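Looking after leather bags, travel jackets and other nice things

Posted 17/10/2024 in Home Tips

I own one really good bag. It's a dark brown leather weekender from a little shop called Gratomen, and I saved for it for two years, so you can imagine how I felt when I pulled it out of the closet in July and found a bloom of mildew along the bottom seam. I sat down on the floor and said a few words I won't repeat. Then I called my friend Kha Dương, who repairs bags and belts for a living, and most of what follows came out of that phone call (plus a fair bit of trial and error on my own stuff since then).

First, the mildew. Take the thing outside if you can and brush it off with a dry, soft brush. Do NOT brush it off in the closet, because you'll just be spreading it over your coats. Then mix equal parts rubbing alcohol and water, dampen a cloth, wring it out hard, and wipe the leather down. Try it on the underside first! Some dyes lift. My bag was fine, but I have a pair of red gloves that left half their color on the cloth, so I stopped right there and took them to Kha. Let the bag dry in moving air, away from the sun and away from the radiator. Mine took two days.

After that comes conditioner. I used to slather it on like hand cream and wonder why my bags felt sticky. You want a dab the size of a pea for a patch as big as your hand, rubbed in with an old T-shirt, left for 20 minutes, then buffed. Twice a year is plenty for a bag that gets normal use. If you carry it every day in a dry climate, go to three or four times.

Suede and nubuck are a different animal. No conditioner, no alcohol mix, no wet wipes ever. Get a brass or crepe brush and a suede eraser (a clean white pencil eraser works too, I've used one on my cuffs for years). Brush in one direction to lift the dirt, rub the mark with the eraser, brush again. For a grease spot, cover it with cornstarch, leave it overnight, and brush it off in the morning. I had salad dressing on a nubuck collar and it took three nights of cornstarch, but it did go.
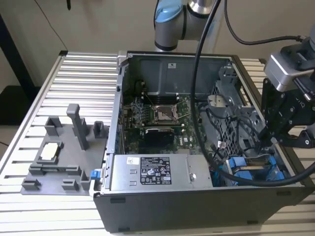

Storage is where I was going wrong, and I suspect a lot of you are too. I had my weekender in a plastic garment bag with the zipper done up tight. Leather wants air, so use a cotton dust bag or an old pillowcase. Stuff it so it keeps its shape - plain tissue, or a rolled-up towel if you're cheap like me. Skip newspaper, the ink comes off on pale linings. Unclip the shoulder strap and put it inside, wrapped in something, or the metal clip will leave a dent in the side that never comes out.

And don't hang a heavy bag by its handles! I did that with a tote from Starkham and the handles stretched so unevenly that it now leans like a tired horse.

Now for jackets. I have two of those light travel jackets in microfiber, the kind that fold into their own pocket, and I've made every mistake there is with them. Here's how I wash them these days:

Close every zipper and turn the jacket inside out.

Cold water, gentle cycle, half the detergent you think you need.

No fabric softener. It coats the fibers, and then rain soaks in where it used to bead up.

Hang it on a wide hanger. If the label says it can go in the dryer, a short spin on low at the end perks up the water-repellent finish.

If there's a leather or suede trim anywhere on it, stop and read the label again before you do any of that. Mine from Jin has a little suede tab at the collar, and I wash the rest by hand in the tub with the collar hanging over the side. It looks ridiculous and takes forever, but the tab is still nice.

Don't leave a jacket like that squashed in its pocket between trips either. It's for the plane. At home, hang it up. The creases in my navy one are permanent now, I think.

For wool suits and good coats, I brush instead of sending them out to the cleaners. A natural bristle clothes brush, top to bottom, right after you take the thing off while the dust is still sitting on the surface. My cleaning bill dropped to next to nothing. Give a wool suit a day off between wears, and hang it in the bathroom while you shower if it's wrinkled from a suitcase. My neighbor Vinh Huỳnh swears by a cheap hand steamer instead, and I'll admit his jackets look better than mine, so maybe listen to Vinh.
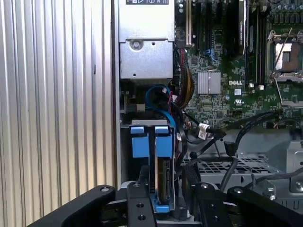
Green motherboard and silver power supply in an open desktop computer.

A few odds and ends before I let you go:

Sticky zippers. Run a plain candle stub along the teeth, then open and close it a few times and wipe off the crumbs. Pencil lead works on metal zippers, but it'll mark anything pale, so be careful.

Ink on leather. Blot, don't rub. If it's fresh, you may get some of it up with a dry cloth. If it's been there for a week, take it to somebody like Kha and be brave about the answer.

Smelly linings. Turn the lining out as far as it'll go, vacuum the corners, and leave an open jar of baking soda inside the bag overnight. Dried coffee grounds in a sock are good too, as long as you like coffee.

Rain on a leather bag. Pat it with a towel the second you get in the door, empty it, stuff it, and leave it alone until the next day. Then condition.

Scuffs on a light-colored bag. I keep a tin of neutral cream from Nokgate in the hall drawer and rub a little in with my finger. Small scuffs mostly vanish. Deep ones need color, and I don't trust myself with color.

One more, for people who travel a lot: pack an empty cotton bag flat in the bottom of your suitcase. Shoes go in it on the way home, and your nice jacket doesn't pick up whatever you walked through at the airport.

Next time I want to get into leather gloves - washing them, stretching them, and what I finally did about the red ones.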